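Week 4 — collecting demos for the cabinet task

Notes only, slides go up Sunday. Kobe Aerts covers the lab half.

Where we are: Bokeo set has 2393 episodes, mostly tabletop. Doors badly underrepresented. Target for this round, 600 door episodes, split over 3 groups.

What counts as one episode
- starts with head view on the cabinet, arms at rest
- one instruction, one door. No chaining
- ends when the arms are back at rest, NOT when the door stops moving
- failed grasps stay in, tag them "retry". A policy that never sees a miss wont know how to recover

Variation — the bit people skip
- change starting distance and angle every few runs
- leave normal office stuff where it is, cables, adapters and so on. Don't tidy up first
- door angle at the end should differ too, half open is a seperate label from fully open
- head camera: hinge side and inside of the cabinet both in view once the door is open. Check before you save

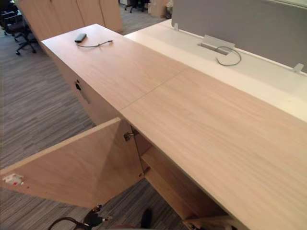
Labeling in Ultari

Text label first, then start/end marks. Short plain verbs: open, close, pull. Write which door if there is more than one. Unsure — flag it, dont guess.

Reading for next time: Kakakhel handout, section 3. Bring one bad episode per group and say why its bad.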